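# House rules for a two-arm bench (and how to stick to them)

I've been setting up small two-arm benches for a while now, and the question I get most is "what do I need to write down before I let other people near it?" So this is my own sheet, tidied up a bit. It began life as a note for the Mfaume bench and has since been stolen by at least two others (fine by me!).

You'll still need a proper risk assessment for your own kit. This sits on top of it.

## 1. Clamp first, power second

Give each base a good shove with the supplies off. If it rocks, tighten the clamp and shove it again. I do this every morning, even if I was the last person to leave.

## 2. Agree who owns the middle

Two arms, one table, and both can reach the centre. Our rule is that only one gripper goes into the shared patch at a time, and the other waits outside until the first has backed out. Chepkoech Biwott wanted it written into the software as well as on paper, and she was right – I'd broken the paper rule myself by June.

If your task really does need both hands in there (a handover, say), give it its own entry in the log and run it at quarter speed for the first 12 goes.

## 3. Keep the objects few and small

Put out what the task needs and nothing else. Pens, mugs and spare screws go on the trolley. I cap it at four items while we're still learning a task, and I write the list down before anyone touches a controller.

## 4. Mind the cables

Move each joint through the whole range the task will use, slowly, and watch the loops at the wrist and shoulder. You want enough slack for the furthest reach, but not so much that a loop can snag the other arm. Tie back anything you don't like the look of, then do the sweep again, as a tie in the wrong place is worse than no tie.

## 5. Look from two places before you start

Check the fixed view for where the arms are, then the wrist view for what's between the fingers. I won't press go on one view alone.
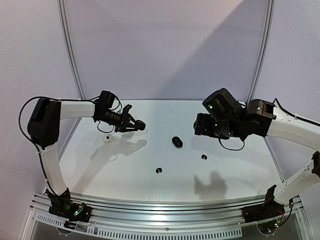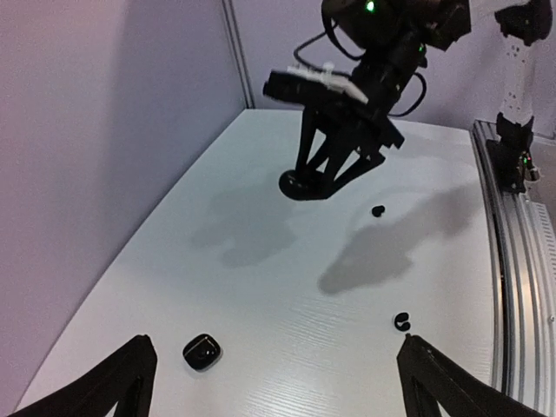 ## 6. Hands out, say it out loud

Whoever is on the stop button says "clear" and waits for everyone else to say it back. It feels daft for a day or so and then you stop noticing. Nobody reaches in to nudge an object while the motors are live, however tiny the nudge.

## 7. Log the dull runs too

We number every run, good or bad. The Vorel log is up to 261 and most of it is very boring reading, but when a joint started running warm I could go back and find when the notes changed. Date, task, object list, who had the stop button, anything odd. One line will do.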